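The Cup That Does Not Want to Be Round

People who collect small ceramics usually begin with bowls. Corinne Montoya began with cups, and she began because she broke one. It was a plain cup from a supermarket, and when she went to replace it she walked by mistake into the pottery studio next door, Wositz, where a class was just finishing. She came out one hour later with clay on her sleeve and a place in the beginners' group.

That was many winters ago. Today she teaches the same group together with Ye-ji Lim, who trained as a potter in Icheon and moved here with two suitcases, one of them full of tools. Their classes do not use the wheel at all in the first months. Everything is pinched, pressed or built from slabs, and the students take home cups that are often heavy and sometimes leak.

"The wheel gives you a circle for free," says Lim. "I want them to decide each wall."

The shape which the studio is known for came out of this way of working. It starts as a ball of clay opened with the thumb, like every pinch pot. Then, when the clay is a little stiff, the maker holds it between two flat pieces of wood and taps. The cup is turned and tapped again, until it has four sides and something between a corner and a curve where the sides meet. Lim calls the series Cludia, a word she says she found in a dream and could not find in any dictionary.

The clay must be at the right moment. If it is too soft, the walls fall inward. If it is too dry, they crack near the rim, and the crack is usually discovered only after the first firing. Montoya keeps a shelf of such failures beside the door, and students are allowed to take from it for their pencils or their toothbrushes.

Glaze is a separate discussion, and in this studio it can be a long one. Domingo Ledesma, who mixes the glazes, prefers pale colors for handmade forms. A dark glaze, he explains, hides the small movements of the surface, and these movements are what a person has paid for. He tested 74 mixtures on small tiles before he was satisfied with a cream glaze, and he keeps all the tiles on a string.

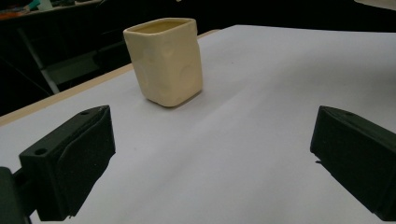 Thumb marks are a matter of taste. Some buyers ask for them to be smoothed away, and Lim does it when they ask, but she leaves them on the cups she drinks from herself. A shallow hollow in the wall gives the finger a place to rest, and a wavy rim is felt by the lip in a different way each time the cup is turned. She fills hers only to the half, with barley tea, and holds it with both hands.

For readers who want to try at home, Montoya suggests a piece of clay no bigger than a mandarin and a table covered with cloth. Work slowly, she says, and put the cup down often to look at it from the side. The next beginners' course at Wositz starts in November, in the evening, and students should bring an apron and an old towel.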